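Home | News | Guides | Forum | FAQ

Mirkier Season Ladder: Frequently Asked Questions

When does the new season start?
The season opens in March, once the current ladder has been frozen and the final standings are posted. Servers go down for up to 2 hours while the switch is made. Your account stays logged out during that time and there is no queue to join early.

What happens to my old characters?
They move to the standing realm with everything they were wearing or carrying. Shared stash tabs move as well, but as withdraw-only tabs. Empty them before the next season ends, as a second set will overwrite the first.

Do I have to play the campaign again?
Only if you have never finished it. Any account with one completed campaign can start a seasonal character at the harbour gate, at level 1, with the map already open.

What is the level cap?
100, the same as last season. Talent points stop at level 50. After that you earn renown, and renown is shared between all your seasonal characters.

Can I change class without starting over?
No. You can reset talents at any shrine for gold, but the class is fixed when the character is made.

How do ladder groups work?
There are separate boards for solo, pairs and four-player groups. A clear counts for the board that matches the number of players in the dungeon when the boss dies. If someone drops out halfway through a four-player run, the clear goes on no board at all.

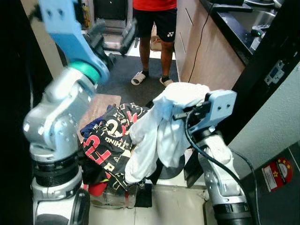
Lowri Bevan wrote in to say the group rule is too harsh, and that a short disconnect in the last room should not wipe out the whole run. The rule stays as it is for this season. A player who reconnects before the boss dies is counted as present, so a brief drop does no harm if they get back in time.

Is trading allowed?
Yes, between players in the same season. Items from the Tzavaras vault are bound when picked up and can't be traded, even within the group that found them.

How many stash tabs do I get?
Everyone starts with 2. Further tabs are bought with gold, and the limit is 32. Tabs bought in one season are not carried into the next.

My clear is missing from the board. What should I do?
The boards refresh every hour, so wait for the next refresh first. If it still isn't there, post in the forum with your character name, the dungeon tier and the time of the clear.

Posted in: Action RPGs, Seasons and Ladders, Player Help

Comments

Satish Annamalai
Does renown from the standing realm count towards the season? I have loads saved up.

Sutrisno Latuheru
@Satish no, it's kept separate. Mine went back to zero last time.

Sulastri Subramaniam
Please put the talent reset costs on this page. I had to dig through three forum threads to find them.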